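Two-arm starter kits: my notes on the Soltarby bench package

A few of you wrote in after the January issue asking whether I'd ever get around to the Soltarby kit. I have! I spent a good chunk of the month with it, and I have opinions (you knew I would).

For anyone who missed it, Soltarby sells a pair of small tabletop arms that bolt to one front rail, plus the grippers, the cables and a login for the practice software. Sillbridge is the shop that sells it over here, and you can pay them extra to come and set it up. I did the setup myself with Gus Tran, mostly out of stubbornness. It took us 4 hours, and one of those went to a bag of 102 screws that all look the same until you try to use them. Please, Soltarby, label the bags.

Once it's together, though, I like it a lot. The arms move smoothly, the software remembers where you left off, and the fingers on the grippers are a decent shape for small stuff. I mostly had it doing toy block jobs, because blocks are cheap and they show you pretty fast whether your two arms agree about where the middle of the table is. Mine did not agree at first. Redo the alignment after you tighten the base bolts, and do it a second time the next morning.

What I'd change: the cables. They loop up over the grippers and I kept wanting to tie them down, but Siriporn Onsri at Sillbridge told me to leave the slack alone or the wrist will fight you. She's right, I tried it. I'd also like a printed manual. Scrolling on a phone with a hex key in your teeth gets old.

Would I buy it? For a club or a classroom, yes. For one person who just wants to tinker on weekends, I'd start with a single arm and see if the bug bites.

Both arms on block duty, with the butterfly wallpaper for company:
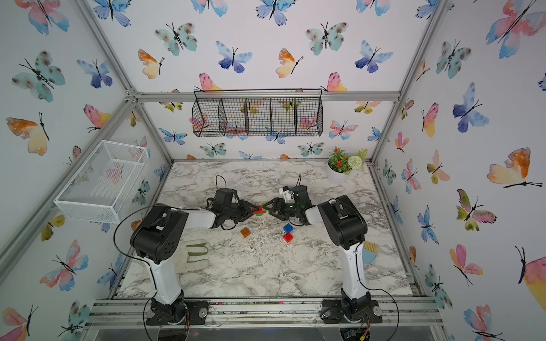
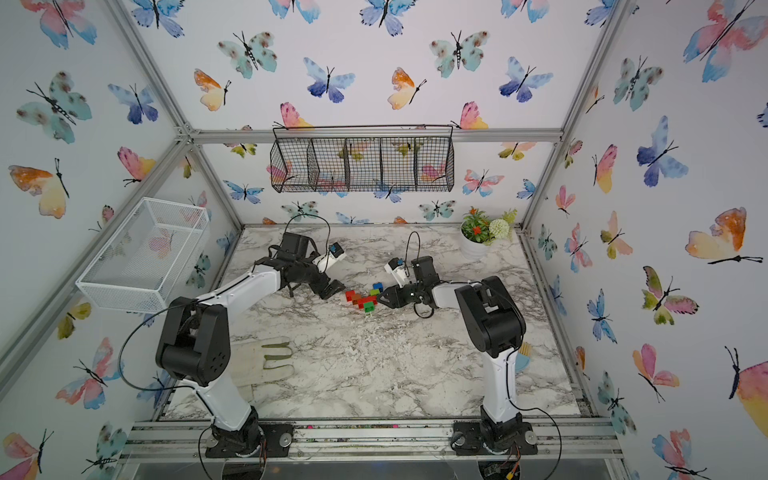 Reader mail

Yasaman Nikzad asks if the grippers from the old Bititz set will fit the Soltarby wrist. They will, but you need the adapter ring, and it's sold in packs of 2 for some reason, so find a friend to split one with.

Hooman Nazari wants to know if I'm still planning the piece on secondhand controllers. Yes! I've got two on the shelf waiting for me, and I'll get to them as soon as I find the right power supply.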